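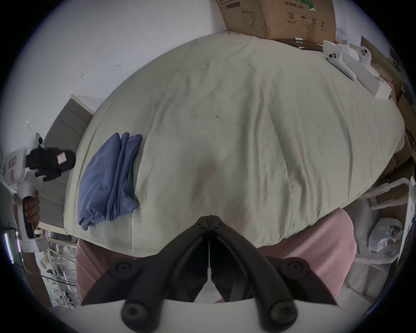 Folding on the bed, with one blue piece done and set near the headboard.

Laundry in the back bedroom, Hornemham

A small gallery from April, when we were settling into the flat on Albers Street. The dresser had not been delivered yet, so all the folding was done on top of the duvet. It took 46 minutes to get through everything, with a break for coffee.

The headboard is padded and came with the flat. The duvet has a few faint marks on it and is due for a wash at the Filico laundromat, which has a machine big enough for it.

Blue items went first. Each one gets folded in half, then in half again, and pressed flat with the palm before it goes on a stack. 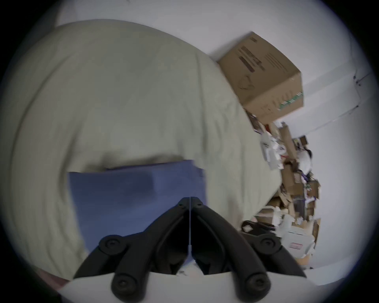
Towels are done the same way, except the long ones, which need one more fold to fit the shelf in the hall closet. The shelf is 13 inches deep. Socks are paired last and go in a bag until the dresser comes.

More pages: Kitchen shelves, Hall closet, Dodel storage unit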